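We use cookies to keep you signed in and to remember your settings. By continuing to use this site you agree to our cookie policy. Accept | Manage

Home and Laundry > Bedding

Old patchwork quilt smells musty and I'm scared to wash it

Posted by Lorena Insaurralde

I got a cotton patchwork quilt from my aunt's house in July. It was in a cedar chest for I don't know how long. It's a full size, all small prints, hand quilted, and the back is plain muslin. There are a couple of red patches that I think might bleed and one brown print where the fabric is starting to split. No big stains, just some yellowing along the fold lines.

The smell is the problem. It isn't mildew exactly, more like old closet. I hung it on the line for an afternoon and it was better for a day or two and then the smell came back. My washer is a top loader with an agitator. My sister says just put it on delicate and stop worrying. I would like to be able to use it on a bed, not keep it in a box, but I also don't want to be the one who ruins it.

Can this be washed at home, and if so, how? Also, is there anything I should do about the yellow lines?

3 replies - sorted by most helpful

Wenceslao Orellana

Don't put it in with the agitator. Wet cotton batting is heavy and hand quilting stitches will pop when it gets dragged around the post.

Before you wash anything, test the reds. Wet a white cotton cloth with cool water and one drop of the detergent you plan to use, press it on the red patch for a minute, and look at it. Do this on each red print separately, and on any dark blue or black too. If color comes off on the cloth, stop there and stick to airing.

If the tests are clean, use the bathtub:

Rinse the tub well first so there is no cleaner left in it.
Lay an old sheet in the bottom with the ends hanging over the sides.
Fill with cool water, enough to cover the quilt, and mix in a small amount of clear, unscented detergent.
Put the quilt in loosely folded, and press down on it with flat hands. No wringing or scrubbing.
Leave it up to 55 minutes. Drain, refill, press, drain. Keep going until the water has no suds.
Press out as much water as you can against the side of the tub, then lift it out by the sheet. Get a second person for this part.

Dry it flat on towels with a fan going, and turn it when the top feels dry. It can take more than a day. Don't hang it wet from a line, the weight pulls on the seams.

Baste a piece of fine netting over the brown patch before it goes in the water. Old brown dyes can be hard on cotton and that patch will keep splitting whether you wash it or not. You can put a new piece over the top later and leave the old one underneath.

The fold lines may lighten with the soak and may not. I would not use bleach on them.

Solange Marchand

I just wash mine in the machine and they're fine. But mine are newer. Baking soda works for smells, sprinkle it on and vacuum it off.

Ivana Echeverría

I'd go easy on the baking soda with an old one. It gets down in the quilting lines and it is hard to get all of it back out, and a vacuum can pull at loose threads.

What I would try first is just more airing. One afternoon isn't much. Lay it out flat indoors, on a spare bed if you have one, over a clean washable cover, and leave the windows open during the day. Flip it every morning for 5 days. Keep it out of direct sun so the prints don't fade. I do my patchwork pieces this way on top of the mattress cover.

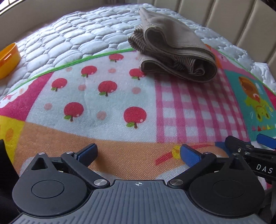
Lorena Insaurralde wanted to know if a dehumidifier in the room would help or if that dries the cotton out too much. I would run it if your weather is damp. It won't hurt the cotton at normal room settings, and moving air matters more anyway.

Two other things. Check the chest, because if you put a clean quilt back in it you'll have the same smell by winter. Wipe the inside, leave the lid open, and don't let the quilt touch bare wood - wrap it in a washed cotton sheet. And when you store it, refold it along different lines a few times a year. Those yellow lines are where it sat folded the same way, and that is also where the fabric gets weak.

If it still smells after all that, do the tub wash the way Wenceslao wrote it. I'd skip the fabric softener.

Related in Bedding

Red dye ran onto white squares, can it be saved?
Best way to store quilts in a small apartment
Is it safe to dry clean a wool filled comforter?
How often do you wash a mattress cover?
Cedar chest smell is too strong
Patching a worn binding by hand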